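I had been meaning to go to the open day at Wivenside for three years, and every year something came up (a wedding, a flat tire, and last May a cold that would not quit). So when Carter Vachon wrote to say there was still room on the afternoon visit, I said yes before I had even looked at how to get there.

Getting there, as I should have guessed, was half the adventure. The building went up in 1921 and it has had so many additions since then that the front door is no longer at the front. I walked past it twice, ended up at a loading dock, and was rescued by a very kind woman carrying a tray of muffins who turned out to be heading for the same room.

Upstairs there were nearly 100 visitors, more than I had pictured, and they split us into groups of 7 so that everybody could get close to a table. My group got Hicham El-Sayed, and I could not have been happier. He has the patience of a good piano teacher. He started by handing a gripper to the person nearest him and letting her open and close it for a while before he explained a thing. You hold it yourself, you see. There is no arm attached. You pick things up with it the way you would with kitchen tongs, and a camera on the tool records what its fingers are doing, and those recordings are what the robots learn from later on. I had read about this on the Fuvance site before I went and had understood maybe a third of it. Five minutes with the thing in my own hand cleared up the rest.

What I liked best was how ordinary the tables were. I had expected neat colored blocks on a white mat, I suppose, and the one where we spent most of our time was more like my own kitchen table by the end of a long week – flowers, paper bags, a yellow mug, and a cardboard box with orange edges for the small things. The work was tidying, picking up one object at a time. 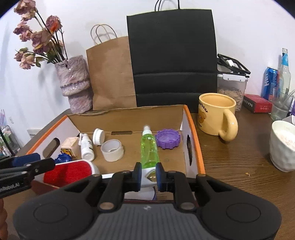
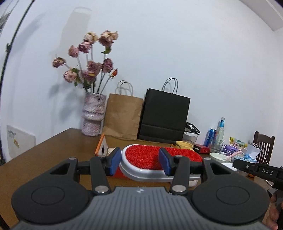
Two grippers at the flower table in both of these; in the second one, the near gripper is over the brush-like thing with the red top.

My own turn was humbling. I went for something small and round, squeezed too early, and sent it skating off toward the fellow next to me, who caught it against his sweater. Hicham just said, "Slower than you think, and then slower again." He told us he says it 300 times a day at these events and I believe him. The second try went better, and the third I was frankly proud of, although my wrist was complaining by then. It is tiring in a way I did not expect! You stop trusting your fingers and have to think about where the pads are, how wide they are open, whether you are coming in straight or at a slant.

Somebody asked whether a messy table made things harder for the robot, and Hicham said yes, and that it was the whole idea. Homes are messy. He talked for a good while about a project called Utodov, where they go back over recordings and sort out the clumsy ones, and I'm afraid I lost the thread once it got to the software. Carter, who had wandered over by then, said the clumsy ones are sometimes kept, so mine may live on.

Afterward there was coffee, and those muffins (lemon, very good). I stayed talking with Carter much longer than I meant to, mostly about his garden, and missed my bus. He says they plan to do another one next May, with a folding table for laundry, and I have already put my name down for it.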